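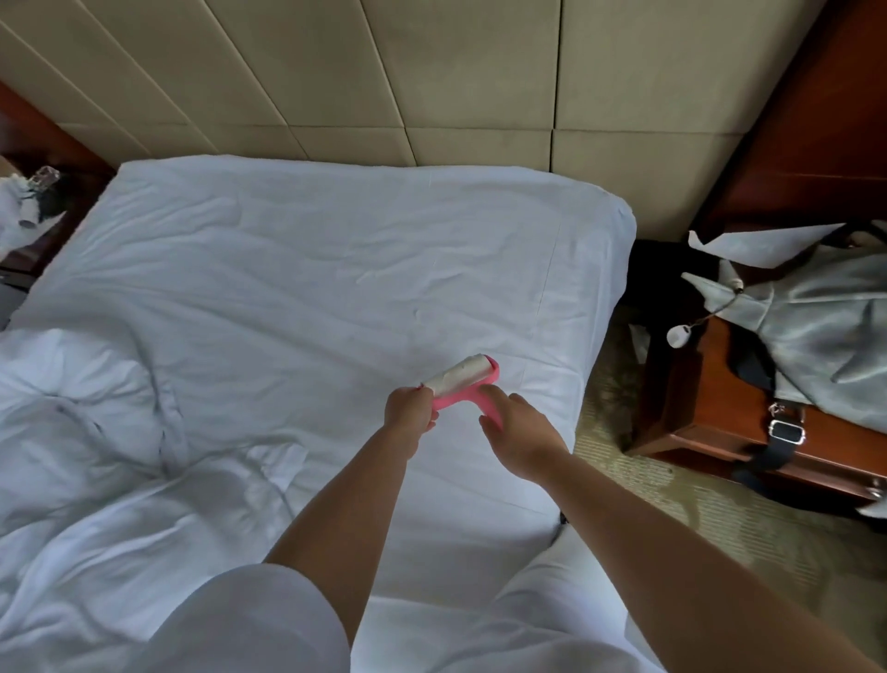 **Programa de demostraciones domésticas: se amplía la recogida a la preparación de camas**

El área de aprendizaje por demostración de Jiltgate informa de que la recogida de ejemplos en habitaciones ha entrado en su segunda fase. Hasta el cierre de septiembre se han incorporado al repositorio común 359 episodios válidos, todos ellos grabados en primera persona, con cámara situada a la altura de la cabeza y sin intervención de ningún brazo teleoperado. La primera fase se limitó a tareas de mesa y de armario; la actual aborda las labores de cama, cuya dificultad principal reside en el comportamiento del tejido.

Cada episodio recoge una tarea completa, desde la primera aproximación de las manos hasta que la persona se retira del mueble. Se graban por separado el repaso de la superficie con rodillo quitapelusas, el ajuste de la sábana bajera, la colocación de almohadas y el extendido del edredón. Quienes realizan las demostraciones trabajan a su ritmo habitual y no reciben instrucciones sobre el orden de los movimientos. Se les pide únicamente que mantengan las manos dentro del campo de visión siempre que la postura lo permita y que no retiren del entorno los objetos que ya se encontraban en él. Las habitaciones se graban tal como están, con bolsas, papeles y demás efectos sobre las mesillas, a fin de que el modelo no aprenda a depender de un fondo despejado.

El equipo de anotación, ubicado en la sede de Dukitz, divide cada grabación en segmentos y asigna a cada uno un verbo, un objeto y la mano que interviene. En las labores de cama ha sido preciso revisar el vocabulario. El verbo «colocar», suficiente para los objetos rígidos, resultaba demasiado amplio para la ropa blanca, por lo que se ha sustituido por «pellizcar», «tensar», «remeter» y «alisar». La guía actualizada establece además que, cuando las dos manos desempeñan funciones distintas sobre una misma tela, se abrirán dos pistas de anotación en paralelo.

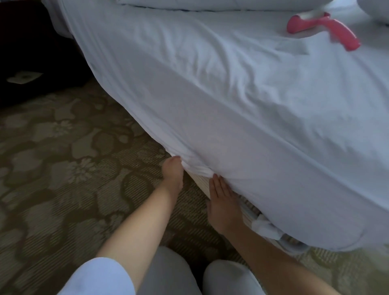

Las esquinas del colchón concentran la mayor parte de las consultas recibidas de los anotadores. El criterio vigente es el siguiente: el segmento «remeter» comienza cuando los dedos sujetan el borde de la tela y termina cuando la mano lo suelta, con independencia de que la esquina haya quedado bien ajustada. La calidad del resultado se consigna en un campo aparte, con dos valores posibles. Los intentos fallidos y las correcciones se conservan íntegros, dado que la política de aprendizaje necesita ejemplos de recuperación y estos no abundan en el material de la primera fase.

También se ha fijado el tratamiento de los utensilios que permanecen sobre la cama sin utilizarse. Deberán etiquetarse como presentes e inactivos en todos los segmentos en que resulten visibles, aunque ninguna mano se aproxime a ellos. En la revisión anterior se detectaron 45 episodios en los que esta etiqueta faltaba de forma parcial; han sido devueltos a Dukitz y volverán al repositorio una vez corregidos.

El entrenamiento se lleva a cabo en el clúster Koster, con una partición de validación reservada por habitación y no por episodio. Ninguna estancia figura, por tanto, en ambos conjuntos. La evaluación sobre la plataforma bimanual Takton se iniciará cuando concluya la anotación de las labores de cama y quedará limitada, en un primer momento, al alisado de superficies. El ajuste de esquinas se pospone hasta disponer de un protocolo de seguridad para los movimientos con tracción sostenida.

Se recuerda a los grupos colaboradores que las propuestas de nuevas tareas deben remitirse mediante el formulario interno, acompañadas de una relación de los objetos necesarios y de una estimación de la duración por episodio. Las solicitudes se examinan los miércoles. Los permisos de uso de las habitaciones se tramitan por separado, ante la unidad de gestión de espacios, y deben estar concedidos antes de la primera grabación.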